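3.2 台面污渍与清洁频率：自报数据能说明什么

关于家用木质台面的卫生文献，多年来反复引用同一个判断：浅色木面上的污渍更容易被看见，因而清洁得更勤。这个判断听上去合理，证据却相当薄弱。Lüthi 问卷是目前引用最多的来源，共回收 591 份有效答卷，但“多久擦一次桌子”一题只给了四个选项，最低一档为“每周一次或更少”，把每周擦一次的家庭和几个月不擦的家庭归在一起。用这样的题目推断台面颜色与清洁频率的关系，我们认为站不住脚。

问卷的第二个问题在于“污渍”没有定义。受访者把水痕、划痕、油迹、木材本身的深色纹理都可能算进去，也可能都不算。浅色木面上一道灰褐色的细痕，究竟是干掉的滴痕还是磕碰留下的擦痕，单凭肉眼往往无法判定，而问卷却要求受访者在“食物类”与“非食物类”之间二选一。Plattner 在 Clomport 的入户复核中遇到同样的困难：两名评估员对同一张桌面分别打分，分歧最大的恰好是这类细长、边缘不规则的痕迹。她的处理办法是取两人的平均分。平均分掩盖了分歧，并没有解决分歧。

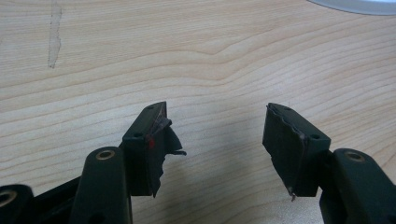

3.3 器具收纳方式：悬挂是否优于平放

与台面问题相比，厨具收纳的讨论更热闹，结论也下得更快。悬挂派的主要论据来自 Curkgate 的产品手册以及据此写成的几篇综述，大意是勺、铲、漏勺挂起来以后通风好、取用快、不占抽屉。手册声称取用时间缩短一半，却没有交代对照组用的是什么抽屉、抽屉里放了多少件器具。一个塞满的抽屉当然慢，这与悬挂本身的优劣无关。

我们更在意的是使用者的实际行为。Clolholm 的一项日记研究请参与家庭记录 8 周内的器具归位情况，每件器具每次使用后由使用者自行勾选“挂回”“放入抽屉”“留在台面”或“其他”。作者报告的挂回率很高，接近 100%，并据此认为挂架能够“培养归位习惯”。问题在于，日记由同一个人填写，而此人知道家里新添了挂架，也知道研究者关心挂架。第 5 周以后，缺填的条目明显增多，作者将缺填一律按前一周的比例补齐。若把缺填视为“未挂回”，挂回率会降到 50% 上下，原来的结论也就不成立了。原文附录给出了缺填条目，正文却没有提及，读者若只看摘要很难察觉。

挂架的几何形状同样少有人讨论。放射状多钩的立式挂架在文献中常被当作一个整体，与墙面横杆、磁条并列比较，似乎只要都是“悬挂”便可互换。然而长柄器具的柄长、柄孔位置、头部重量差别很大（图 4）。钩数也不等于可用容量：相邻两钩若各挂一件宽头器具，头部可能相碰，使用者会跳过中间的钩，或者索性把器具靠在杆旁。现有研究大多按钩数计算容量，这一做法高估了多少，目前没有可靠数字。

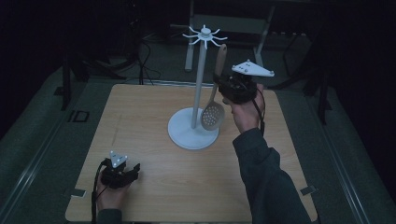 图 4　浅色木桌上的白色立式器具挂架与木柄漏勺。

还有一点涉及材料。多篇综述断言木柄悬挂后不易发霉，引文层层追溯，最后都指向 Lüthi 问卷中的一道开放题，答题者的原话是“感觉干得快一些”。感觉不是测量。我们没有找到任何一项在相同温湿度下比较悬挂与平放木柄含水率的研究。在这类测量出现以前，把悬挂写进面向家庭的卫生建议，依据不足。

3.4 小结与保留意见

以上批评并不意味着相反的结论成立。我们没有证据表明深色台面更干净，也没有证据表明抽屉优于挂架。能够说的只是：现有的自报数据在分类、缺失值处理和对照设置三方面都有缺陷，任何由此得出的效应量都应当谨慎引用。Plattner 于今年 5 月公布的修订评分表增加了“无法判定”一栏，这比取平均分要好，但修订表只在 Clomport 一地用过，评估员又是原班人马，能否推广仍需检验。

后续研究至少应当报告抽屉的初始装载情况，并由填写者以外的人核对归位记录。两者成本都不高，此前的论文却一项也没有做到。下一节转向清洁用布的更换周期，那里的数据稍多，质量则未必更好。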